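Okay, small thread, because I've been quiet on here and a few of you asked if I quit the novella. I did not quit the novella!

I did, however, stop writing it for most of the spring, and I want to talk about how I got going again, mostly so I can find this later when it happens again (it will happen again).

Background for new people: it's called Bronora, it's set in a river town that I made up when I was supposed to be doing my taxes, and the main character is a ferry pilot named Doolan who lies to everybody. I love him. He's a terrible person.

I had 118 pages in a drawer. Handwritten, both sides. Every time I opened the drawer I'd reread chapter one, fix a comma, and close the drawer. I got very good at chapter one.

What got me moving was a dumb trick from my old workshop teacher, Miloslav Kubíček. He used to make us write the scene after the one we were stuck on. Just skip it! Put a line across the page and go. I always thought that was cheating, and I said so in class, loudly. Sorry, Miloslav.

So in June I skipped the funeral. I'd been stuck on the funeral since February. I drew my line and wrote the part where Doolan walks home to Dernham afterward with mud up to his knees, and it came out in one sitting. 1250 words before lunch, which for me is a parade.

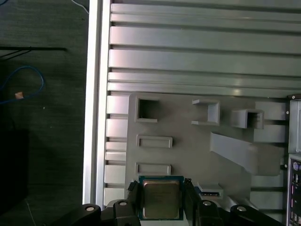
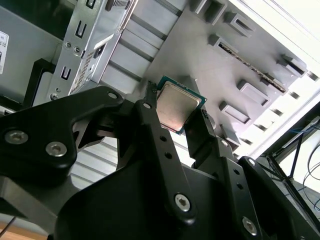 And then the next morning I knew what had to go in the funeral. Two people don't speak to each other and somebody drops a hat. It's a page and a half. I'd been planning eleven pages with a choir.

The other thing: I gave up on the daily word count. I used to have 3000 a week written on a sticky note, and I'd hit it twice and then feel rotten for a month. Now I sit down, I write until I know what the next sentence is, and I stop before I write it. Some days that's forty words. Fine.

I still write by hand first. My sister thinks this is nuts. But typing it up is where I catch all the places where Doolan "grins" (he grins so much, you guys, he must be exhausted).

Page 134 as of last night. They've finally made it to Cuvbridge, the ferry's leaking, and his aunt knows about the money. I did not know she knew. I had to go back and put in a letter.

If anyone wants to trade chapters in August, I'm looking for one or two readers who don't mind a slow start and will tell me when they got bored. Page number and everything. I can take it — I'll sulk for a day and then fix it.

Also, does anybody here know anything about bilge pumps? Old ones. Hand-cranked. My messages are open.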